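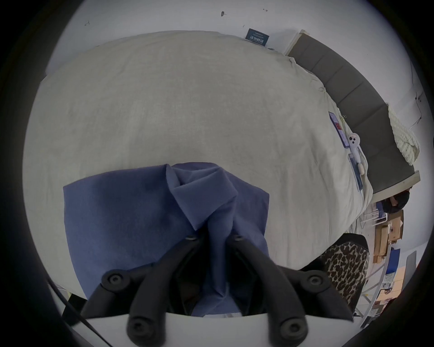
A two-finger hand-held gripper pinches a blue cloth into a fold on a bed.

Hodgate shifts 52 textile staff to gripper-based training work
12/02/2021
By the Skornus Trade Desk

Hodgate, the linen and bedding service company, has moved 52 employees at its Saston plant from manual folding to a new section that records handling tasks for automated equipment. The change took effect at the start of this month.

Staff in the section work with a hand-held two-finger gripper. They use it to pick up, lift, spread and fold cloth on beds and tables, and each attempt is saved as a separate recording. The recordings are used to train the folding arms that Hodgate plans to install on its small-items line in March.

The company has set a target of 1,000 accepted recordings per week for the section. A recording is rejected if the cloth slips out of the fingers, if the operator's free hand touches the fabric, or if the fold is not completed within the time limit. Rejected attempts do not count toward the target and are not deducted from pay.

Cloth is treated as a difficult material for automated handling. It has no fixed shape, and the same piece lies differently each time it is put down. Hodgate said its earlier fixed-position folder, bought from Lodhi, handled flat sheets but stopped often on small pieces and had to be cleared by hand.

Job grades have been revised. Former folders are now listed as handling operators, one grade higher, on an hourly rate. The piece rate has been dropped for the section but remains in force on the sheet line. Shifts are unchanged. Operators change hands or switch tasks every hour under a rule agreed with the works council after complaints of wrist strain during the trial period.

The Saston plant employs over 400 people. Of these, 248 work in sorting, washing and pressing and are not affected at this stage. Hodgate said no positions would be cut before the arms have completed a full quarter of operation. It did not give a commitment beyond that date. The works council has asked for written terms on retraining and expects a reply before installation begins.

Comments

pressroom_2
Hourly instead of piece rate is fine by me. The weekly target is still a piece rate if you ask the people on it.

M.K.
Does the one-grade increase stay after the arms go in? The article doesn't say.

oldfolder
The Lodhi machine jammed on pillowcases every shift. Hope the new one gets a proper trial.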